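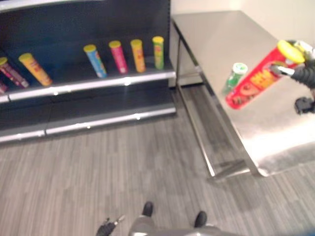
Tolside Outdoor Living will begin taking orders in March for Dollside, a line of covered outdoor kitchens sized for small and sloping backyards. The company designs and builds patios, decks and shade structures, and has received more requests for cooking areas than for any other feature over the last two seasons. Many of those requests come from homeowners whose yards fall away from the house or narrow toward the back fence. Dollside units are built in sections that can be set on separate footings, so a lot does not have to be leveled from end to end. Counters are brushed stainless steel, like the table beside the shelving unit with the snack canisters, and customers can choose a stone or stucco finish for the base.

The first Dollside kitchens were installed last year at Condori, a neighborhood of 356 homes built along a hillside. Of those homes, 352 have a rear yard with a grade change that rules out a standard one-piece outdoor kitchen. Tolside worked with homeowners there on the layout of the sections, the height of the steps between them and the location of gas and water lines. 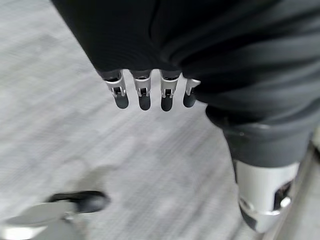
Each kitchen starts with a site visit. A designer measures the slope, marks the drainage path and checks the distance to the property line. The homeowner then receives a drawing and a fixed price. Most installations need a building permit, and Tolside prepares the application as part of the job. Work on site usually takes less than two weeks once the footings have cured.

The basic Dollside package includes a grill section, a sink section and a covered prep counter. A dining bar, a refrigerator cabinet and a side-burner section can be added at the time of order or later on. All sections share the same fittings, and a homeowner who starts with one or two can extend the kitchen without replacing what is already in place.
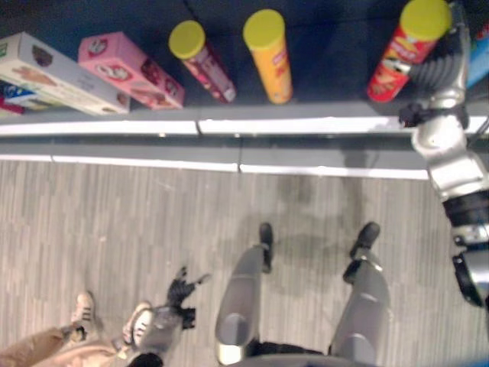
Roofing for the covered sections comes in two versions, a solid metal panel and an open slatted top. The solid version has a gutter along the rear edge that drains to a gravel bed or an existing downspout line. Posts are powder-coated and come in black, bronze or white.

Tolside will also open a new display yard at its Grerkavlow location in March. The yard covers 200 feet of hillside frontage and will show three complete kitchens at different grades, along with paving, lighting and planting samples. Parking is at the lower gate, with a ramp to the main path.

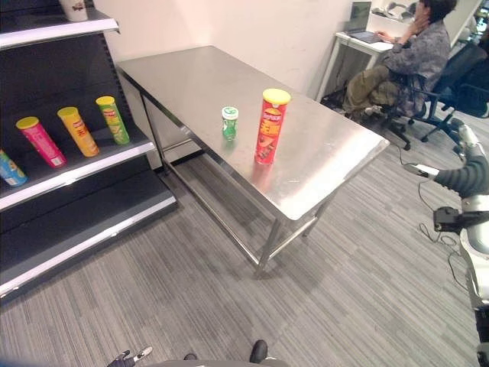
Stainless steel work table with a red chip can and a small green container.

Orders placed before the display yard opens will carry the current price for 60 days. Homeowners who already have a Tolside patio or deck can ask for their original site drawings to be used, which shortens the first visit.

Release date: 18 Feb 2024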